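When I finally got Elmarie Ngubane on a call, she was eating toast and apologizing for it. She runs the teaching side of the kitchen project at Clusau, and I'd been bugging her for an interview since February, so she could have eaten a whole roast for all I cared!

Her job, put simply, is to show robots how to do chores. She holds a controller in each hand, moves her arms, and a robot in a simulated kitchen moves along with her. Every run gets saved, and the saved runs are what the robot learns from.

"People think I write instructions," she told me. "I don't write anything. I do the dishes all day – very slowly, and then I do them again."

I asked how many times, expecting maybe a couple dozen. She laughed at me. The faucet task alone has 943 saved runs, and she did more than 600 of those herself. The rest came from Mechthild Hauser, who taught woodworking for years before she joined and who, according to Elmarie, has the steadiest hands in the building.

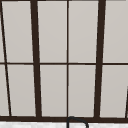
"The sink took me longest to get right," Elmarie said. "With a real tap you feel it push back. In the simulator you feel nothing at all, so you have to learn to go by eye, and your eye is lazy." Her first week she kept shoving straight through the spot where she should have stopped, and she'd only find out when she played the run back.

So what does she do with a bad run? I figured she'd toss it. Some do get tossed (she once sneezed in the middle of one), but she keeps the runs where she misses, notices, and fixes it. "If I only ever show it the perfect reach, it has no idea what to do when it's an inch off. And it's going to be an inch off."

She and Mechthild don't agree on everything. Mechthild likes to guide a real arm by hand, with her palm right on the wrist joint, and the team has a setup for that called Gesteck. Elmarie has tried it and goes back to her controllers every time. "You get lovely smooth motion that way, I'll give her that. But my own arm is in the camera's way half the time, and my shoulder hurts by lunch."

We talked for a while about getting tired, which I hadn't thought of as a robot problem. Her runs after three in the afternoon are shorter and sloppier, and the robot picks up the slop too. Now she stops at 27 runs a day, even if she feels fine. Then she goes for a walk.

Before we hung up I asked what's next. Drawers, she said, and she made a face. The handles are thin and she hates them.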